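**Storing gloves and small supplies in the shop, basket or drawer?**

**trindle_shop**
I've been cleaning out the supply shelf and want to stop losing the small stuff. Right now everything goes on the table and then I decide where it lives. I bought a plastic basket with open sides for the things I grab most. Work gloves first, then whatever small boxes and packets are left over.

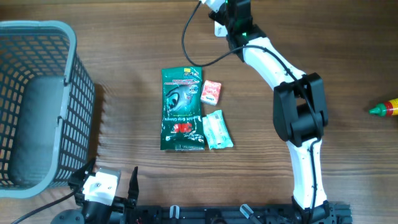
My question is whether to keep gloves in their package until I need them. I buy the 3M grip ones and go through 6 pairs between now and April. Left loose, I end up with two lefts.

**cordwood40**
Keep them in the package. Dust gets into everything in my shop and an open basket won't help you there. I use a Trindholm drawer unit, 18 inches deep, and everything goes in that.

**maplebench**
Disagree on drawers. Stuff goes in the back and you buy it again. With a basket I can see what's left from across the room.

**cordwood40**
You can label a drawer.

**maplebench**
I did label them. I still bought the same sandpaper twice.

**trindle_shop**
Drawers are out for me anyway, the Trindholm ones are over $60 here. The basket was cheap and I can carry it to the bench.

**elent_user**
I have the Elent bins with lids. Decent, but the lids crack in a cold garage. For gloves I cut the top off the package, take a pair out and clip it shut with a clothespin. Stand the packages up so you can read the fronts.

**cordwood40**
Clothespin is fine. I'd still put small boxes somewhere else, they end up under the gloves.

**trindle_shop**
Going to try the clothespin. Small boxes and flat packets will go in an old shoebox inside the basket for now. If it doesn't work I'll look at lids.

**maplebench**
Measure the shoebox first. Mine was too long by half an inch.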